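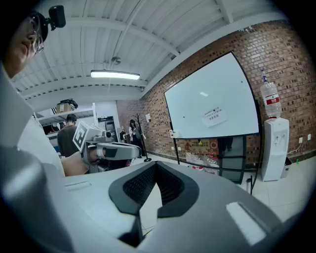
Glasses on and head down at Florstead.

Plovville Sky Club: Your Questions About Meteor Nights

When is the next one?
We meet for the Geminids, which peak in the middle of this month. If it's cloudy we try again the next night, and the one after that!

Do I need a telescope?
Nope! A telescope shows you one tiny patch of sky, and meteors can pop up anywhere. Bring your eyes, a reclining chair and a really warm blanket (warmer than you think).

Where do we go?
The Skirnton field, 4 miles past the Florstead turnoff. It's wonderfully dark out there – on a clear night the Milky Way runs right over the barn. Park facing the road so your headlights don't sweep the field when you leave.

How many meteors will I see?
It depends on the moon and the clouds. In November we logged 5 in the first hour and everybody cheered for every single one. Our club record for one night is 162, and we would love to beat it.

What are they made of?
Most showers come from comet dust, but the Geminids come from a rocky object called Phaethon. How cool is that?

Can I bring my kids?
Please do! Red flashlights only, and cocoa is welcome.

What is the Kandasamy Log?
It's our shared notebook of sightings. We're closing in on entry number 1000, and whoever writes it gets to pick the next viewing spot.

Page updated December 8, 2022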